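Tullico: what we learned from 258 kitchen tasks without a robot

By Wilma Van den Broek

Many of you have asked what happened with Tullico after the short notice in the spring newsletter. The work has gone further than we expected, and in one place also backwards, so I would like to tell both parts.

For readers who joined later: Tullico is our project on teaching a robot arm from demonstrations which a person makes with a gripper held in the hand. The person takes the gripper, does the task, and the recording is used for training. No arm is needed on the day of recording. The question of the last months was a narrow one. How well must we know the position of the hand-held gripper at each moment, if the trained arm shall later do the task by itself?

Until now we estimated the position only from the gripper's own wide-angle camera and its motion sensor. This is comfortable, because you can record in any room. The weakness is known to everybody who has tried it. When the gripper comes close to a plain wall or a closed cupboard door, the camera finds few points to hold on to and the estimate starts to slide. A slide of one centimetre is nothing when you wipe a table. When you put a lid on a jar it is the whole task.

In the first round we therefore collected 3,203 demonstrations over 258 small kitchen tasks, and Ottilie Ortner trained the same policy on them with three different sources for the position. The first was the camera estimate as it came. The second was the camera estimate after a correction step, which we call Griltholm, after the street where Ottilie had the idea for it. The third was a reference from printed square markers, seen by fixed cameras in the room.

The result surprised me a little. For tasks such as pushing, wiping and sorting, there was no difference that I would defend in front of a reviewer. The policy looks through the camera at every step and it repairs small errors by itself. For tasks with a tight fit, the uncorrected estimate was clearly the worst, and Griltholm came near to the marker reference but did not reach it.

What does Griltholm do? It waits until the recording is finished and then looks for moments when the gripper has come back to a place where it was before. Most demonstrations have such moments, as people start and end with the hand in nearly the same spot. If the estimate says that the two spots are apart while the pictures say they are the same, the error is spread back over the path. The idea is old in mapping. Our part is only the way of deciding which moments to trust, and that a demonstration with no trustworthy moment is put aside and not corrected by force.

Now the backwards part. In April we found that 61 of the demonstrations had a time shift between the marker cameras and the gripper. The shift was small, but in a fast movement it looks the same as a position error, and so we had blamed the camera estimate for something it did not do. We took these recordings out and trained again. The order of the three methods stayed the same. The distance between Griltholm and the markers became smaller – a pleasant mistake to find, but I would have preferred to find it before I showed the first curves at the group meeting.

Since then we treat the marker reference with more suspicion. A marker on one flat plate is seen well from the front and badly from the side, and at some angles the computed orientation can jump between two answers. A cube is better in this respect, because usually more than one face can be seen and the faces must agree with each other. The price is that a cube is bulky, and that its own geometry must be measured before you can believe what it tells you. 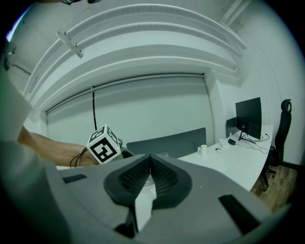 Robot Learning Group | Tullico project pages

The cube carries a black-and-white pattern on each face you can see, and its place relative to the gripper is what interests us. If we know the cube and the gripper camera in the same coordinates, the two sources can be compared directly, without a detour over the room. The wide lens bends straight lines strongly, as you notice on the white shapes over the window, and this must be calibrated well before any comparison means something. Near the border of the image we still give the marker corners less weight.

The comparison software is called Fliltar. It reads both paths, looks for the best time shift between them, and draws the remaining difference as a curve. If the curve follows the speed of the hand, the clocks are probably to blame. If it grows slowly with time, it is more likely drift. Before Fliltar we did this by eye, and I must admit that the eye was mostly mine.

The next step is a second round on the tight-fit tasks only, with new people holding the gripper. So far most demonstrations come from members of the group, and we all move in a similar, rather careful manner. We do not know if Griltholm also works for a person who moves quickly and never returns to the same spot. My guess is that more recordings will be put aside, and that we should then ask people to make a short return movement at the end. Ottilie is against this. She says that a method which needs a special gesture will be forgotten by everyone after the first ten minutes, and she may be right.

The arm experiments will run on Tanner, our older arm, so that the numbers can be compared with those of the first round. Tanner is slower than the new one, and for putting lids on jars this does no harm.

The corrected data, without the shifted recordings, is on the group's shared drive in the Tullico folder, together with a list of what was removed and for which reason. If you used the earlier version for a thesis or a poster, please write to me and I will help you to check which of your results are touched. Fliltar is in the same folder. The manual is still short, and questions about it go best to Ottilie.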